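Ponosholm Kitchen Clear-Out: The Gallery

Home > Galleries > Kitchen

Posted on a Sunday, with tea

I moved into the flat at Ponosholm in February with one saucepan and a firm belief that I owned very little. Then my mother's boxes came down from Trustesden. There were 20 of them, all marked KITCHEN in the same black pen, including the one that held curtains.

The plan was simple. Everything comes out, everything gets looked at, and anything without a job goes to the sale in Ham. I gave myself a weekend. It has taken rather longer than a weekend, partly because of the amount of stuff and partly because I stop to read the newspaper it's wrapped in. (A three-bedroom semi in Busodwood for how much? I had to sit down.)

Some ground rules, for those of you who have written in about your own cupboards:

Chipped is fine. Cracked is not.

Lids must have a partner. I have given the single lids a month to find someone.

One peeler per household. I had four, and kept two, so you can see how the rules are going.

No keeping things for "when people come round". People do come round, and they drink out of whatever's nearest the kettle.

The mugs have been the hardest. I can part with a fish kettle without a flicker, having never met a fish that would fit it, but every mug seems to come with a person attached. My aunt's is the one with the hairline crack, and it is exempt from the rule about cracks. The office ones went straight in the box, along with a souvenir of a castle none of us can remember visiting.

Then there are the bottles. My family can't throw away a plastic bottle with a decent top on it. They get rinsed, stood on the windowsill and promised a future, usually involving salad dressing. I have inherited this. I've tried to be strict and only hold on to the cheerful ones, but that turned out to be a low bar.

Several of you asked what happened to the 1000-piece jigsaw from the last gallery. It was in box 7, under the colanders, and it's now on the table, which explains why supper is being eaten standing up. The edges are done. The sky is not going well.

Next time: the drawer. You all have one, so I needn't say which. Mine has string in it, and a key that fits no door in this building, and I'm told there may be batteries at the back.

If you want anything from the sale box before it goes to Ham, leave a note under the gallery and say whether you can collect. I won't post crockery again after what happened to the gravy boat.

I-seul Kang, Ponosholm

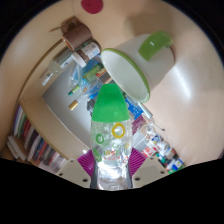 Green top, green trim: a clear bottle with coloured rings on it, and a white mug having a lie-down. Both staying.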